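5th September

Up too early, coffee from the machine by the stairs, awful. Rerun of the held-out test finished overnight and I wanted to see it before Valentin got in. Opened the log standing up with my coat on.

So – the policy trained on all 1126 demos does 19 out of 50 on the small stuff. The one trained on 300, the ones we picked by hand in April, does better. Not by a lot but better, on the same 50 starts, same seeds. Checked twice that I hadn't swapped the folders. Hadn't.

Peng thinks it's the pauses. In the big set people stop mid-reach, think, go again, and the model learns to stop too. Makes sense to me. Valentin Bachmann thinks it's the tags dropping out when the wrist turns and the poses going to mush. Could be both. Wrote both on the board, no one erased either so I guess that's the plan.

Call with the Clotuvthorpe people at eleven. They want the chart by Friday. Said yes, shouldnt have. Forgot lunch. Hodier has my charger again.

Tomorrow: cut every pause over a second, retrain, dont touch anything else. One change!! Also answer Urken re the storage bill.

The sink task is the one I'd bet on for the pause idea, becuase it's all little moves and second guesses. Two hands, two basins, things lying all over. Take the small clear bottle at the back of the right basin – jaws closed around the white-capped thing, the tag on that gripper and the tag on the other one both in view, so for a grasp like that I can't blame the tracking. Valentin will say one grasp proves nothing. Fine. Will go through the rest of the sink ones after dinner if I'm awake.
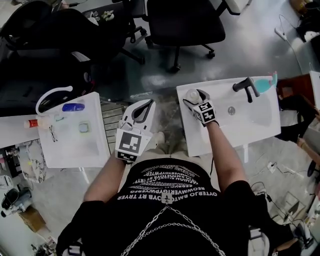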